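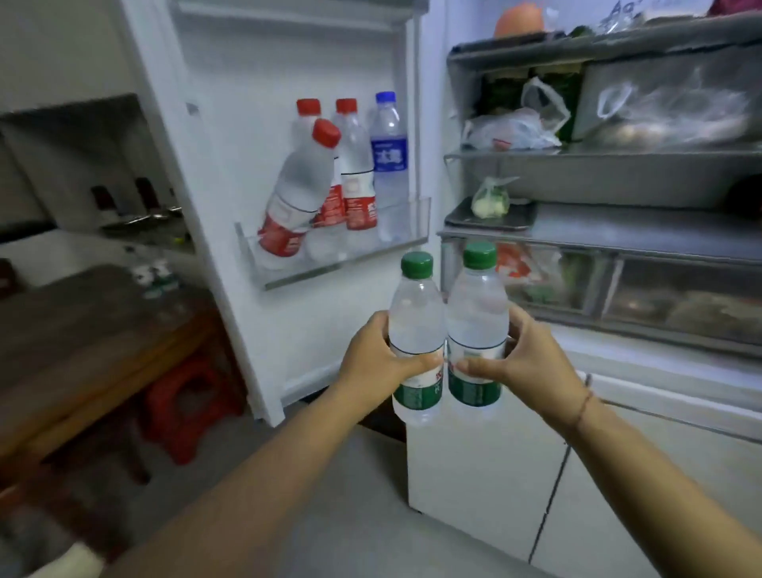
Danish Malik asked at our last check-in whether the drinking water really needed a line of its own in the budget, and I promised a proper answer in this report.

Print | E-mail
April – by the Domine kitchen team

Dear friends at Mirani,

The short answer is yes, please! Your grant of $2,000 has gone mostly on food so far, but the water is what people reach for first when they come in. We buy it in whatever brand the corner store has, so you'll find green, red and blue caps side by side, and the bottles go in the door shelf as far as they'll fit. Our neighbors at Devley have asked for it cold, and on a busy afternoon the door gets opened a great deal.

The trouble has been room. Leafy vegetables take up a lot of it, and so do the bags that get pushed in at the end of a shopping trip (mine included, I'm sorry to say). We now take the bottles out in pairs, one in each hand, wipe down the shelves and put the water back before anything else goes in. It is a small habit, but it has made the kitchen a good deal more pleasant – and we throw away less.
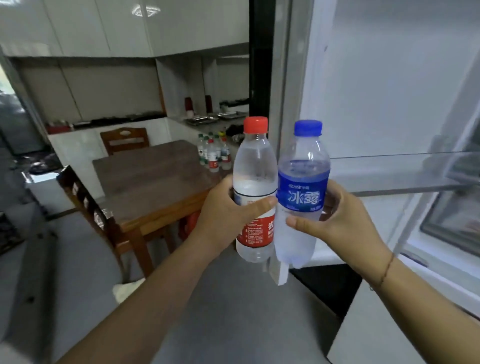 What comes next

We have 37 households signed up for the shared meals, and 2 of the cooks from Nirno have offered to plan the menus with us. I would like to try a shopping list on the refrigerator door, with the greens bought in smaller bunches and more often. We'd also like to keep the water line at its present level for the next 2 months, if that suits you all. The receipts will follow with the next report.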